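Dumpling Night Moves to the Sisgate Hall

Our February dumpling supper has outgrown the library basement, so the next one will be held at the Sisgate hall on Mladenović Street. Doors open at 5:30. Tickets are $13, and children under six eat free. 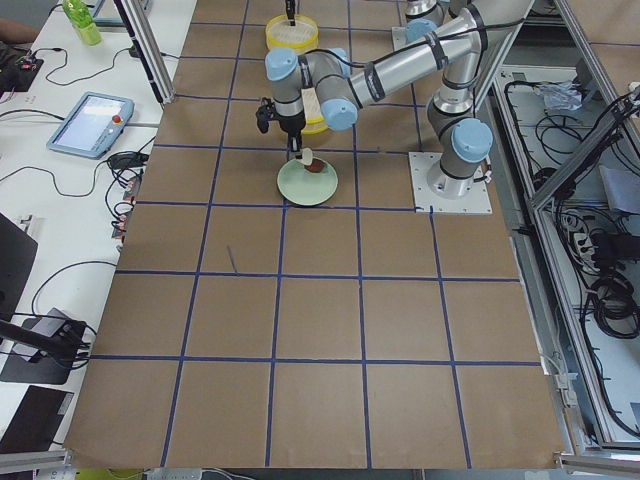
Manee Panyasiri will again run the pork and cabbage table. Dénes Virág is making a mushroom filling for those who don't eat meat. We still need 20 people to fold in the afternoon. No experience is needed, but please bring an apron and a small rolling pin if you own one.
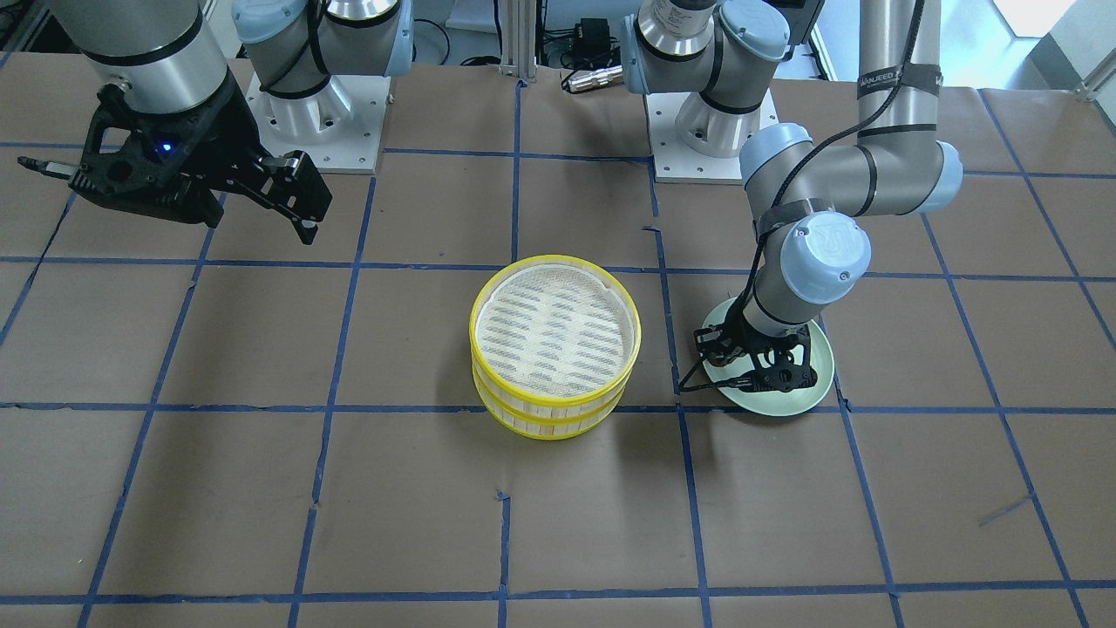

Bamboo steamer baskets, stacked two high.

If you can lend a steamer, write your name on the bottom with tape and leave it with Kirsten Vigfúsdóttir at the front desk.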